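Changes to the heritage home grants

16 February 2023

The Stiridstead Heritage Advice Service has revised its small grants for owners of older houses. The new rules apply to any application lodged from April. Applications already with us will be assessed under the old rules, and owners don't need to resubmit.

The main change is to the minimum. Until now a job had to cost at least $600 before we could look at it, which ruled out a good deal of ordinary maintenance. The minimum is now $300. Owners can also put several small jobs into one application, provided all the work is at the same address and will be finished within the same grant year.

We received 167 applications in the last round and funded 56 of them. Most of those we turned down were missing a second quote or asked for work that had already started. We can't pay for work begun before the approval letter is dated, including deposits paid to a tradesperson to hold a booking.

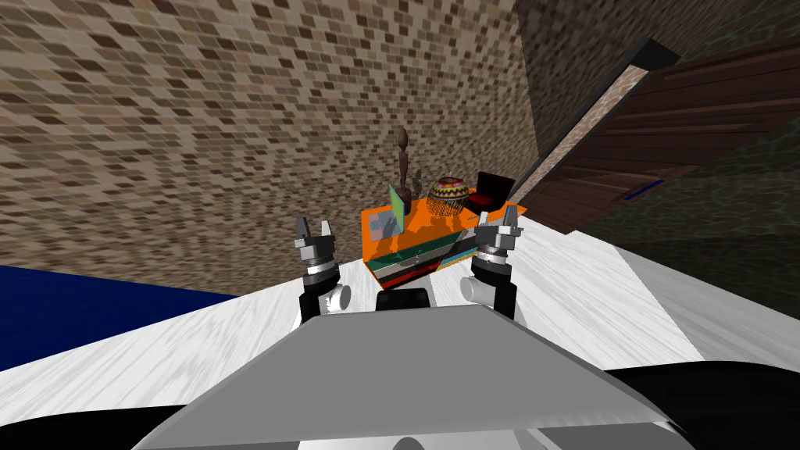 Housing and Heritage

Doors and entries are the most common subject of enquiries to the service, so the revised guide has a longer section on them. A plank door that sticks in winter and swings freely in summer usually doesn't need planing. Check the hinges first. Screws work loose in old timber, and a door that has dropped a few millimetres will bind at the bottom corner on the latch side. Longer screws or a plugged and redrilled hole will often fix it for a few dollars.

If the door still binds after that, mark where it rubs and leave it until the weather has been dry for a couple of weeks. Timber taken off in a wet spell leaves a gap later, and the draught will cost more than the sticking did.

Repainting in a similar colour doesn't need approval in the Varnau precinct. Replacing a front door does, even where the new one is the same size and pattern. Owners in Domínguez Street should note that the precinct boundary runs down the centre of the road, so the rule applies on the north side only.

Brickwork remains eligible, but repointing in hard cement mortar will not be funded on soft brick. Ask your bricklayer to state the mortar mix on the quote. Quotes that just say "repoint as required" will be sent back.

Forms can be picked up from the front counter or posted out on request. Applications made through the Prondex portal get a receipt number straight away. Paper applications are acknowledged by mail, so please allow ten working days before calling to check on one.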